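Sicherheits- und Bestandsprüfung Gemeinschaftsküche und Speiseraum, Haus Abernathy

Lesezeit: 4 Minuten

Stand 2018-12-20. Geprüft durch Rochelle Obi, Kommentare aus dem Umlauf eingearbeitet.

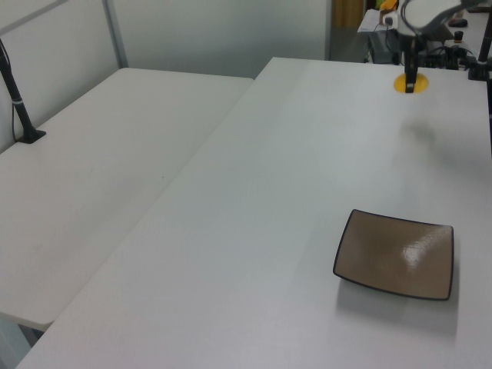 Myrtle Szabo fragt, ob Teller mit kleinen Abplatzern am Rand noch benutzt werden dürfen, solange die Innenfläche heil ist. Nein. Abplatzer am Rand heißt aussortieren, auch bei den eckigen Tellern. Feine Haarrisse in der Glasur ebenso.

1. Geschirr
[x] Teller flach, Bestand 158, auf Risse und Abplatzer geprüft
[x] 21 Stück aussortiert und entsorgt
[ ] Nachbestellung bei Cukutetti
Kommentar: Die Bestellung liegt noch bei Booker Rosenthal. Bis zur Lieferung reicht der Bestand, außer bei großen Veranstaltungen.

2. Tische und Stühle
[x] Tischbeine fest, Verschraubung nachgezogen
[x] Kanten ohne scharfe Stellen
[ ] Fußkappen an den Stühlen vollständig
Kommentar: Fußkappen fehlen vor allem an den älteren Stühlen von Nolis. Ohne Kappe rutschen sie auf den Fliesen und machen Riefen. Ersatz ist im Lager, Regal links, bitte nicht die grauen nehmen, die sind zu weit.

3. Spülmaschine
[x] Türdichtung ohne Risse
[x] Ablaufsieb gereinigt
[x] Klarspüler und Salz getrennt gelagert und beschriftet
[ ] Temperatur im Nachspülgang gemessen
Kommentar: Das Messgerät war verliehen. Messung wird im Februar nachgeholt — bis dahin nur das lange Programm benutzen.

4. Herd und Abzug
[x] Not-Aus erreichbar und nicht zugestellt
[x] Löschdecke vorhanden, Hülle unbeschädigt
[ ] Fettfilter gewechselt
Kommentar von Rosalind Tran: Der linke Filter klemmt und lässt sich nur mit zwei Händen und einer Leiter herausnehmen. Bitte nicht allein versuchen. Der Rahmen ist verzogen und müsste gerichtet werden.

5. Boden und Wege
[x] Fluchtweg zum Hof frei
[x] Rutschmatte vor der Spüle liegt eben
[ ] Schwelle zum Vorratsraum markiert
Kommentar: Das gelbe Band löst sich nach wenigen Wochen. Vorschlag Juniper Kapoor: Schwelle streichen statt kleben. Wird beim nächsten Rundgang entschieden.

6. Erste Hilfe
[x] Verbandkasten verplombt
[x] Brandwundenauflage nicht abgelaufen
[ ] Aushang mit Notrufnummern erneuert
Kommentar: Der Aushang nennt noch den alten Raum für die Ersthelfer. Handschriftlich korrigiert, neuer Ausdruck folgt.

Offene Punkte gehen mit Mängelnummer 464 (Filter) und 454 (Schwelle) an die Haustechnik. Alle übrigen erledigt die Küche selbst. Unterschriebenes Original im Ordner neben der Tür.

Ähnliche Einträge
Prüfliste Vorratsraum und Kühlung
Stühle Nolis: Welche Fußkappe passt?
Wartung Abzugshaube Tromeck
Leitern und Tritte, jährliche Sichtprüfung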